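4.2 Where people put things down in small bathrooms

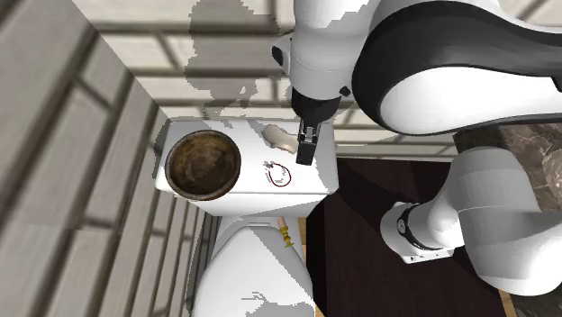
Why do people in small apartments end up storing so much on surfaces that were never meant for storage? Mostly it comes down to reach: when the closest flat surface is within an arm's length of where you're standing, it wins over a cabinet that needs a door opened, even when the cabinet is half empty.

I'll admit I came into this part of the study expecting the answer to be space. I'd spent two years writing about square footage, and I had a nice little chart all ready to go (it's in the appendix if you feel sorry for it). Then we got the diaries back from the Pernevham households and the chart just didn't hold up. People with the biggest bathrooms in our group left their stuff out almost exactly as much as people with the smallest ones. A few of them left out more!

Some background for anyone who skipped Section 3. We asked 79 households to keep a diary for 90 days. Each time someone set an object down in the bathroom and left the room without it, they wrote down what it was, where it went and whether they'd call that its "home." The diaries gave us 1462 entries we could use. We threw out another 314, mostly because the location was missing or because two people in the same home had written up the same object and disagreed about it. I loved reading those, by the way, and I'd happily write a separate paper on them. One couple kept up an argument over a nail brush for most of April.

The main thing I want to talk about here is the toilet tank lid (Figure 4), because it came up so much more than I'd planned for. Our coding sheet didn't even have a box for it at first. We had sink edge, tub edge, shelf, cabinet, window sill, floor and "other," and within the first week "other" was basically the tank lid with a bit of radiator mixed in. Ragnheiður Østergaard redid the sheet over a weekend and we went back and recoded everything from the start, which was dull work but worth it.

Figure 4. A tank lid in use as a shelf, with a round wooden bowl on it.

Containers turned out to matter a lot. Once a household put a bowl, tray or basket on the lid, the entries changed in tone. Before the container, people wrote things like "left it there again" or "will move later." After it, the same object in the same spot got written up as being at home. Hair ties are my favorite case. On a bare surface they're clutter, and people were pretty hard on themselves about it. Put a dish under them and they're put away. One woman wrote, "Bought the bowl so I'd stop feeling bad, and now I don't," and I can't think of a better way to say it.

I don't want to push this too far. We can't tell from diaries whether the container changed how people felt, or whether people bought a container when they'd already made peace with the spot. Esben Holst thinks it's the second one and we've gone back and forth about it over a lot of coffee. His point is that you don't shop for a bowl until you've already given up on the cabinet. My point is that plenty of these bowls weren't bought at all. They drifted in from the kitchen or the hallway, sometimes with keys still in them, and the habit seems to have grown up around them afterward. The diaries have examples of both, so for now we've agreed to leave it open and keep being annoying to each other.

We also looked at how often objects moved once they had a home. Earlier work on kitchens, including the Wakora report and the Bergmann interviews that we lean on in Section 2, found that things in open containers get shuffled a lot at first and then settle down. Our bathrooms went the same way, only slower. Soap, combs and small jars kept wandering between the sink and the tank lid for weeks. Medicine hardly moved at all. I'd guess that's because people had a firm idea of where medicine belongs long before they moved in, but we didn't ask, and I wish we had.

Cleaning day was the other big force. When somebody wiped down the bathroom, everything got picked up, and that was the one moment when an object really might go someplace new. Loose objects often ended up in the cabinet at that point, stayed there a few days, and then crept back out. Objects in a container got lifted as a group and set back down as a group. So a container doesn't only make clutter feel tidier, it also protects the arrangement from the one event most likely to break it up. I hadn't seen that written down anywhere before and I got pretty excited about it (my officemate can confirm).

There are some gaps you should know about. Our households were nearly all renters, and renters can't always drill a shelf into the wall, so the pull of an existing flat surface may be stronger for them than for owners. Homes with wall-hung toilets and hidden tanks have no lid to use, and we had too few of those to compare. We also relied on people to notice their own habits, and a person who puts a comb down without thinking is also a person who may not write it in a diary.

The Fultano follow-up, which we describe in Section 5, tries to deal with the first of these by including owners. It also adds a short interview at the halfway mark, with a question on medicine this time.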